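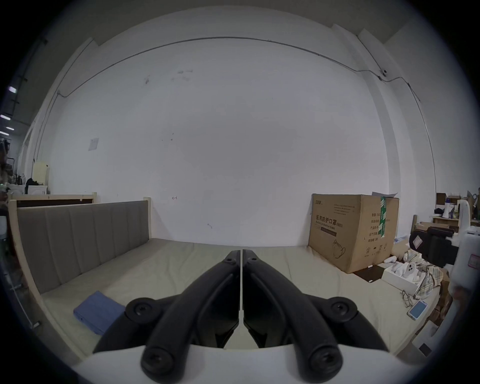 I have been putting off writing this one for most of July, partly because the garden has been needing me and partly because I knew it would get long. But Tania Weerasinghe asked me again last week whether I had ever written down the house rules we use for collecting with hand-held grippers, and I had to admit that what I had was a page of notes with a coffee ring on it and a lot of things I say out loud to new people. So I'm going to try to get it all into one place, and if you have your own version I would love to see it.

A little background for those of you who come here mostly for the bread posts (hello, there will be bread again soon). I spend my working days at Serbridge, where we gather demonstrations of ordinary household chores. Somebody picks up the gripper, does the chore with it, and the recording goes on to people who train robot arms with it. My part is the boring middle. I look after the practice guide, I go through the recordings that get bounced, and I sit with new collectors for their first few days. I love it, I really do, even on the days when I have looked at the same pillowcase for an hour.

Our guide has 7 pages. It used to have a great many more, and that was my own fault. When I started I thought a rule for every situation was the kind thing to do, so that people would never be left wondering. What happened was that people stopped reading after the second page, and I can't say I blame them. Akua Frimpong printed the whole thing, sat me down with a highlighter and asked me to mark every line I would send a recording back for. It was a quiet afternoon for me! Most of that guide was me fretting on paper.

What survived is below, more or less, with my own commentary, which the real guide mercifully leaves out.

Leave the room the way it lives

This is the rule new people find hardest, and I understand it completely, as I am a person who wipes the counter before the plumber comes. If the chore is on the bed and the bed has boxes and cables and a phone on it, those stay. The robot that learns from this will be going into rooms with people in them, and people put things on beds. We do ask for anything private to be put away first: letters, medicine with a name on it, screens with messages showing, family photographs. We ask for anything that could hurt somebody to go too. After that, hands off. Please don't line things up or turn the labels forward.

Tetteh Sowah has a nice way of handling this with new collectors. He has them do the privacy walk with their hands in their pockets, pointing out loud, and only then pick things up. It slows you down enough that you don't start tidying on autopilot. I tried it in my own kitchen and found I was tidying with my elbows.

Say the task before you start, in one plain sentence

"Put the folded cloth in the box." "Move the book to the far side of the bed." One sentence, one job, written on the sheet before the gripper leaves the table. We had a stretch where collectors wrote the sentence afterward, and of course it always matched beautifully, since they were describing whatever they had ended up doing. If you said cloth in box and the cloth went on top of the box, I'd much rather have an honest miss with the right sentence than a lovely recording with an adjusted one.

Which brings me to misses. Keep them. Mark them as a miss on the sheet and carry on. A fumble and a second try is fine too, provided you make the second try with the gripper and don't reach in with your other hand to help. The free hand is the single most common reason I send things back. It creeps in! You don't notice it at all. I suggest holding something in it, and a rolled-up sock works well.

Check the gripper before every session, and again after a break

The check is short and I want it done with your eyes and your fingers both. Open and close the jaws all the way, slowly, and feel for any catch. Look at the tips and see that they meet evenly. Touch each screw you can reach and see if it moves. Wipe the lens with the proper cloth and never your shirt (I know about the shirts). Then do one practice pick of something soft and watch it back before you record for real.

I used to let people skip the second check after lunch, and then we had one gripper get knocked off a chair over somebody's sandwich and a whole afternoon recorded with one tip sitting a hair forward of the other. There were 78 recordings in that batch, and we kept 6. Bernice Atinga went through every one of them hoping to save more, bless her, and I still feel bad about it. So, after a break, you check. If you only went to answer the door, you check.

Move at the speed of a person who isn't being watched

I have rewritten this one more than any other. First it said "move slowly," and we got recordings like underwater ballet. Then it said "move naturally," and everybody froze up, the way you do when a photographer tells you to relax. The wording we have now came from Nia Prosser, and it seems to work. It helps to do the chore a couple of times with your bare hands first, and chat to somebody while you do it. Then pick up the gripper and try to keep the same rhythm.

The approach matters more than the speed, in my opinion. Come toward the object so that the camera can see it between the jaws before you close on it. If you swoop in from the side, your own gripper hides the very thing you're picking up, and nobody watching later can tell what you were aiming for. With soft things like sheets and cloths I like a small pause before the close. Just a breath.

Change one thing at a time between takes

When you repeat a task, move the object, or turn it over, or start from the other side of the bed. One of those. It is very tempting to shake everything up each time, and I have heard good arguments for it from people who know far more about training than I do. My reason for keeping this rule is a humble one. When a take goes wrong and only one thing has changed, I can usually see what did it. When everything has changed I end up guessing.

We cap a session at 300 recordings for each room, and then that room rests. Funditz, our little sheet-keeping tool, will go on accepting them after that and will not warn you, so please watch the number yourself. I've asked for a warning. I have asked nicely, several times.

Write down what you wouldn't think to write down

The sheet has a box for notes, and for a long time it was empty on nearly every sheet I got. Now I ask three small questions there: was the light changing, did anything get moved that wasn't part of the task, and did your hand get tired. The last one gets the best answers. People will not stop because a rule says to stop, but they'll tell you the truth if you ask them in a friendly way, and then you can look at the later takes and see the wobble for yourself. Our guide says a rest every half hour. I take mine sooner, because my thumb is not what it was.

Be decent to whoever has to share the space

This one isn't about the data, and I nearly lost it in the highlighter afternoon, but Akua stood up for it. If there are other people working in the room, tell them you're starting and tell them you've finished. Ask before you record, every time, even if they said yes in the morning. Keep your cables out of the walkway. Put the chair back. If there's an arm set up nearby, stay out of its reach until the person running it has told you it's off, and hear it from that person, not from somebody who thinks so.

There are a couple of things I haven't settled. Kodus and Lamptey, our two sister projects, both work from guides that differ from ours. Kodus lets a collector restart a take if the first second goes badly, and I can see the sense in it, though I worry about where the first second ends. Lamptey has two people check every sheet, and I'm envious of that but we don't have the people. Tania thinks the three of us should have a shared guide by the end of the year. I think we could manage a shared page, if we all brought highlighters.

I'll put up the gripper check as its own little post so it can be printed and stuck to the inside of a lid, where I keep mine. And if you collect in kitchens, please write to me about steam, as I don't have a good rule for it yet and what I've been telling people is to open a window.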